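Right, a thread on the tending cell we've had since May, for anyone being told theirs will "basically look after itself". Mine is a six-axis arm with a wrist camera and a two-finger gripper, loading blanks from a tray into a small press. Bought through Dernar, gripper from Tristico. I'm the one with the grease gun.

The quote had a line that said "maintenance: minimal". I asked minimal for whom. Got a brochure.

First thing. The wrist camera mount. The whole vision setup depends on that bracket not moving, and it's held on with four little screws that came out of the box with no threadlocker. Ours drifted over the first couple of weeks and every pick landed a hair to the left. Support wanted me to recalibrate. I did, twice, and it drifted again. Put a dab of medium threadlocker on each screw, recalibrated once more, and it's been fine.

So before you redo any calibration, grab the camera and try to wiggle it. Takes a second. Not one page of the manual suggests this.

Second thing, the cable. The arm came with a tidy-looking loop of camera cable clipped along the forearm. Looks great in the sales video, where the arm does one gentle move over and over. Ours rolls the wrist nearly the full way round to set the blank down, and the loop was pulling tight at the plug on each cycle.

I gave it more slack at the wrist and took a clip off at the elbow. Then I ran the program at 30 per cent and watched the cable instead of the gripper for the whole cycle. Do that. You'll hate what you see the first time.

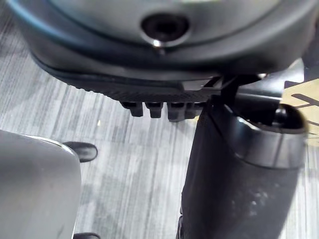 Third, the "2,000 hour" service interval. I'd love to know where that number comes from. The joints might well be happy that long. The gripper pads are not. Ours were glazed and shiny well before anyone's calendar said to look at them, and a glazed pad drops oily blanks.

I now check the pads at the start of every shift. Thumbnail across the rubber: if it skates, swap them. Spare pads live in a jar on top of the controller, colour-coded with paint marker so left and right don't get mixed. They are handed. The drawing doesn't say so.

Someone will reply that the software has a pad wear monitor. It does. It counts open and close cycles and knows nothing about oil, burrs or the time somebody jogged the gripper into the side of the tray. I've left it switched on out of politeness.

Fourth. Home position. The default home from Dernar parks the arm stretched out over the press, which is about the worst spot if you ever need to get in there with a spanner. I moved it back and low, elbow tucked, with the wrist where I can reach the camera without a step stool. Cost me a second or so per restart. Don't care.

If you move home, check every program that calls it. I missed one. The arm took a shortcut past the guard post that I would describe as sporty. Nothing touched, but I had a sit down after.

Fifth, lighting. We were told the camera "handles ambient variation". Around four in the afternoon the sun comes in the west roller door and it started missing picks. We spent ages in the vision settings, trying exposure, then contrast, then a filter called something like Adaptive Plus that made it all worse.

Fixed it with a strip of shade cloth and a cheap bar light fixed to the frame. The bar light stays on all the time so the camera gets the same light morning and night. Allaslow quoted us for an "illumination package" and I'm still a bit cross about it.

Sixth, fault codes. Ours kept throwing 126, which the book lists as "peripheral communication, general". Thanks. Looked at the network, swapped a cable, updated the firmware, still got it. What I found in the end was the 24 volt supply sagging whenever the gripper and the tray clamp fired together.

Whoever wired the cabinet had hung both off one small supply along with the camera. I put the clamp on its own supply and haven't seen 126 again. Put a meter on the supply while the cell is running under load. It'll read beautifully when everything's idle and tell you nothing.

Things I do now, in no great order. Wipe the lens with a proper cloth, never the rag off the bench. Check the tray stops for swarf. Back up the programs before any update, to a stick that lives away from the cell. Write the date on the pads when they go on.

And I keep a paper logbook, zip-tied to the cabinet door. The controller has its own event log, but it rolls over and it doesn't record "made a funny noise on the way down". Half of what I've fixed came from reading back through scribbles like that.

Does it earn its keep? Some. It loads the same part all day without complaining and the press operator's shoulder is better for it. The payback sheet we were shown had no hours in it for me, though, and I've put in a fair few.

A mate at Ndung'u is looking at the same arm and asked if I'd buy it again. Probably, yeah. I'd cross out "minimal" and make them write a number in. Then I'd ask to see somebody's logbook from a cell that's been running a year, and see how quickly they change the subject.

Last one for tonight. If anyone has the newer wrist flange, does it still use those same four screws? Before I order the thing.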